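Subject: Re: [zernport-rec] Washing the league jerseys, and who takes them home
From: Fenna De Graaf
To: zernport-rec list 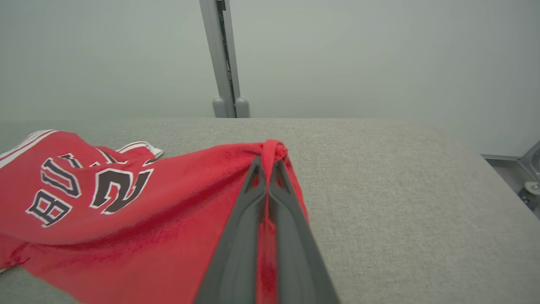 On the washing question first. The league has let each player take a jersey home since we started, and I think we should keep doing that, but with written care directions handed out in June along with the schedules. Most of the damage I see on returned jerseys comes from the dryer. High heat makes the printing stiff, and after that it cracks the first time someone folds it. On a red jersey with big black letters outlined in white, like this one, the outline is where I would look first, and the white trim is where any bleeding from the red will show. Cold water, inside out, hung up to dry. I would put only those three things on the sheet and leave off the rest of what was proposed, because a long sheet will go straight into the recycling.

Now to the points in the last message.

> From: Gradell
> To: zernport-rec list
>
> I went through the bins in the storage closet on Ouazzani Street.
> We have 62 jerseys that can be worn next season. 5 more have
> peeling numbers and 2 have torn armholes. Sign-ups last year
> came to 118 kids across both age groups, so we are well short
> even before anyone outgrows anything.
>
> Two ideas. One, we wash everything centrally after each game
> so that things stop going missing. The laundromat next to the
> gym said they would do it by the bag. Two, we stop
> putting numbers on the younger kids' jerseys at all. It would
> save on printing and the refs at that age don't use them.
>
> Also, does anyone know whether Skokeo still stocks the old
> red? The last batch came in a shade darker and it bothers some
> of the parents.

Central washing: I'm against it for the season itself. Somebody has to collect the bags after the last game, get them over there before closing, pick them up and sort them by team again. We tried something close to that with the practice pinnies and they sat damp in a trunk over a long weekend. I would be in favor of one central wash at the end, when everything comes back anyway. That also gives us a chance to check each one before it goes in the bin, which would have caught the torn armholes last year.

Numbers: please keep them for the younger group. The refs may not use them, but the scorekeepers do, and so do the coaches when they are trying to sub in a kid whose name they don't know yet. Grandparents in the back row use them too. If printing cost is the worry, we could drop the lettering on the front and keep the number on the back. I would rather see that than blank shirts.

The shortage: the older group could wear the reversible ones we bought for the spring tournament. They are a heavier fabric and a bit warm for the upstairs gym, but they are in good shape. That leaves the regular stock for the younger kids, and we would only need to order to fill in sizes. Youth medium is always the one we run out of. I'd order extra there and skip adult small completely.

Skokeo: I called. They still carry a red but would not promise it matches, and they suggested mailing them an old jersey so they can compare it in person. I can mail one if somebody drops it at my house. Pick one that has been washed a fair number of times, so we match what the kids are really wearing.

The peeling ones can go to the coaches for practice. The torn ones just need a seam run along the armhole, and I have a machine, so leave those on my porch too.

One more thing while I have the list's attention. The closet key is missing its tag again. If you borrowed it, the tag is blue and says GYM 2.

Fenna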